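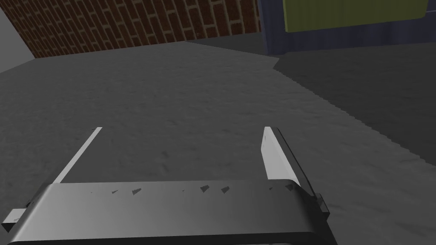
Figure 1. Simulated view from behind the gripper, with the fingers open and nothing held.

3.2 Gathering the examples

All examples used in this paper were gathered in simulation. The room was built in Wogan, our scene tool, and the robot was driven by an operator through the Lekwood control program. Views were saved from close behind the gripper as well as from higher on the body. The gripper view shows little of the room when the arm is low, but it gives the fingers at a useful size. In Figure 1 the space between them is bare floor, with a brick wall further back. We kept stretches like this in the set. A learner trained only on moments of contact has no record of how the fingers look when they are open and away from any object.

Each example begins when the operator releases the pause key and ends when the operator presses it again. Commands and pictures are stored under one clock. We gathered 700 examples in this way and call the full set Folness. Of these, 41 were removed because the command record had gaps, and a further 109 were set aside for testing. The rest were used for training. The split was made by whole example, so that no two pictures from the same run fall on both sides.

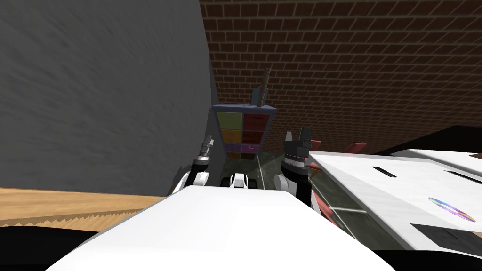 Figure 2. Body view with both arms up and the drawer cabinet ahead, in the corner of the room.

The body view takes in both arms and the furniture they have to reach past. In Figure 2 the cabinet has six coloured drawers in two columns, and a blue container stands on top of it. A glass surface lies between the robot and the cabinet. Clear surfaces gave our earlier depth estimates a good deal of trouble, and we therefore pass the colour pictures to the learner without a depth channel. The start pose of the robot was changed between runs, as was the direction of the view.

Operators were given a written goal for each run and were free to choose which arm to use. They were asked to move at an even pace and to avoid stopping in mid-reach. Runs in which the wrong goal had been loaded were relabelled by hand.

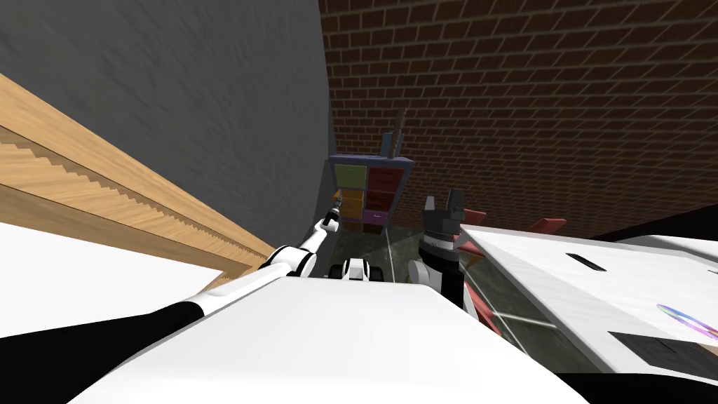 Pimomville Papers in Robot Learning, Vol. 2, p. 41

3.3 Changes of view

A small turn of the body alters the picture a great deal. Brick courses slant, the coloured bins shift to one side, and the arm may reach in from the lower left corner towards the unit. We did not straighten the pictures before training. Each was scaled down and stored with the joint angles for the same moment, and the learner receives both.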